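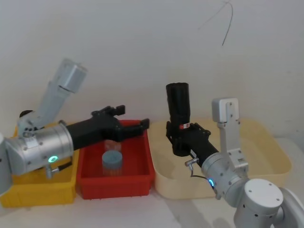 ## 3. Planning the order for a Zandix sorting table

Please read this section before you ask Zeser for a quotation. The quotation is prepared from your answers and is valid for 20 days.

1. Write down the items that you want to sort. Put bag rolls, lidded containers and clear cups on separate lines, as they need different finger openings.
2. Decide between one arm and two arms. With two arms, each one needs its own gripper, cable set and line in the budget.
3. Choose the bins before the table. Bins may differ in size and depth, but all must be inside the reach of the arm that serves them.
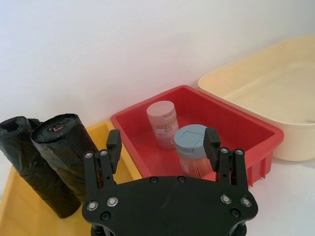

Emilian Buzatu writes to us that step 3 should come first, as he ordered a table in January and later had to exchange it for a wider one.

4. Reserve money for spare fingertip pads. We recommend 6 pairs for the first year.
5. Add the installation visit. It is charged separately and does not include travel.

**Note:** Bins are not part of the Zandix delivery. You may buy them from any shop.

**Caution:** Do not sign for the table before the floor is checked. The floor must carry 300 kg at the place of installation.

Send the completed form to Amber Verbruggen at Zeser. Prices in Annex B are from 11/05/2026.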